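Plena Play Kitchen by Kivier

41 likes · 6 comments · Share

The Plena is the play kitchen we keep coming back to, and it's the one I'd put in my own house tomorrow if there were any wall left! It looks like a kitchen somebody would want to cook in, with a white countertop, a glossy black burner panel set into it and a deep charcoal-gray sink with nicely rounded corners. The gooseneck faucet has a little lever on each side – small hands go straight for those.

Behind the counter there's a white subway-tile backsplash with dark gray grout, and over it a white shelf with a light wood edge. I love that shelf. Wiebke Frerichs, who runs our showroom, has been rearranging things on hers since November.

The pot is polished stainless steel, and the spoons have pale wood handles. For food we like plain colored blocks, because a yellow hexagon can be cheese on Monday and a lemon cake by Tuesday.

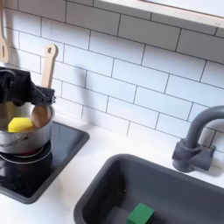
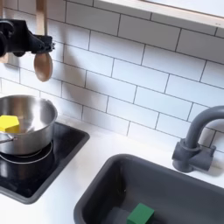
A yellow block in the saucepan.

Good to know

Price: 629, utensils and pot included
Blocks: sold separately, bag of 20 or 30
Assembly: two people and a free afternoon (the faucet goes in last, after the sink)
Cleaning: damp cloth for the countertop and tiles, mild soap for the sink

The spoons can be bought on their own, and so can the saucepan. If you already have the older Bastitz kitchen, the Plena pot sits fine on its burner too – Ottmar Eichhorn tried it at our Wendt store and then took one home for his granddaughter.

Orders placed by 12/31/21 ship with a spare spoon.

Share this page · 6 comments

Contact | © Kivier | Back to top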